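Subject: Re: [floor-automation] Open day at the Fenon building, who went?
From: Natanael Peixoto
To: floor-automation list
Date: 4/15/24 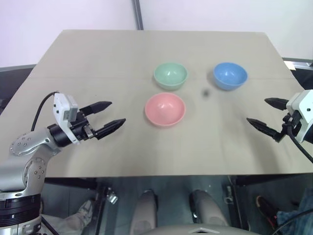
Is the bowl demo worth the trip if you only have a morning free?
It is, as long as you get there early enough to see it before the talks start. After that the room fills up and you end up watching from the hallway.

Dae-han Moon wrote:

> I could not get away for the open day and would like to hear from
> anyone who did. Mainly I want to know three things. Was the two-arm
> table running live or was it a video? Did they let visitors change
> anything, or was it the same routine all day? And did anyone ask
> what the setup takes in floor space and people? We have a room in
> mind at our place but the budget request goes in before August and
> I would rather not guess.
>
> Also, if somebody from Twal was there, please say whether the talk
> on grippers is going to be posted.
>
> Dae-han

Dae-han,

It was live. Two arms at a table, one on each side, both with the same kind of two-finger gripper. The job was stacking plastic bowls: a pink one, a green one and a blue one, set out separately and then nested. I stayed for 5 runs. In 3 of them the stack came out right the first time. In the other 2 the second bowl caught on the rim of the first and the operator stopped the arms and reset the table by hand. They didn't try to hide it, and the woman running the session talked through what went wrong each time, so I learned more from those than from the good ones.

On changing things: yes, within limits. Visitors could move the bowls before a run and choose which one went on the bottom. A man ahead of me asked to turn one upside down and was told they had not trained for that. I asked to have two bowls placed so they were touching, and they let me. The left arm came in slower than before but it got hold of the rim and lifted. I can't tell you if that was luck.

What I found hard to judge was speed. A run felt slow while I was standing there. The Raltow people said they keep it that way for visitors and that it goes quicker on ordinary days, but we did not get to see that. If speed matters for your request, ask them for a recording with a clock in it.

Floor space is less than I expected. The table is an ordinary size and the arms sit right by it, so most of the room was taken up by visitors. You do need to be able to reach the bowls easily for resets. I would also think about the cables. Each gripper has one hanging off it with a fair amount of slack, and I asked if they snag. The answer was that they did at first and that the routing has been changed since. Someone should look at that closely before you copy the layout.

As for people, they had two on the demo all day. One ran the arms and one dealt with questions. I was told one person can handle it when there are no visitors.

The glossy bowls came up in the questions. Somebody wanted to know if the shine gives the cameras trouble. They said it can under bright overhead light, and that they tried matte bowls for a while and went back, as most of the dishes people own are shiny anyway. Color did not seem to matter much to them. They use different colors mainly so the instructions are easy to give.

The rest of the morning was talks. Cendent had a session on training data. The one number I wrote down was 2000, the count of bowl runs they had recorded before the results leveled off. They were clear that this was for one table and one set of dishes — move to another room and you collect more. That is probably the line to put in your budget request, because the collecting is staff time and it does not show up on an equipment quote.

I missed most of the Twal talk, so I can't help with that. The handout says slides will go to everyone who signed in. If yours is the only name missing I can forward mine when they arrive.

Parking was bad. Use the lot behind the building and come in by the loading door, which was unlocked and had a sign-in sheet.

If you want to go see it yourself, they take small groups outside of open days. The contact is on the back of the handout and I will send you a scan off list.

Natanael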